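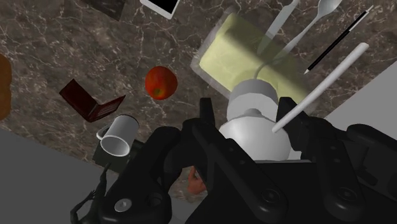

Une théière blanche sur un plan de marbre brun veiné de blanc.

La pause café a enfin son livre, et il est très drôle !

Bonne nouvelle pour celles et ceux qui lisent au bureau (ou qui lisent pour l'oublier) : les éditions Bramitz publient en mars « Réunion à rallonge », un petit recueil de chroniques sur la vie de bureau. Onze textes courts, vifs, souvent hilarants, à glisser dans un sac et à lire entre deux stations. On y croise une imprimante rancunière, un pot de départ où l'intéressé n'est pas invité et un tableau de 3 627 lignes que toute une équipe se transmet sans oser l'ouvrir. Le chapitre sur les entretiens annuels est un régal, et celui sur le retour de congé parental, plus tendre, nous a franchement émus. On rit beaucoup, et on referme le livre avec l'envie d'appeler d'anciens collègues !

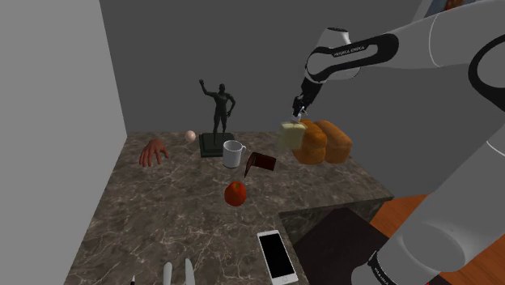

Lecture et rencontre en librairie

La librairie Brendden, à deux pas de la place Chornovol, fête la sortie avec une lecture à voix haute à 18 h 30, suivie d'un échange avec la salle. Il y a 48 places, l'entrée est libre et l'inscription se fait à la caisse. La version audio suivra en avril chez Ukomard, avec un texte inédit sur le télétravail qu'on a déjà hâte d'écouter.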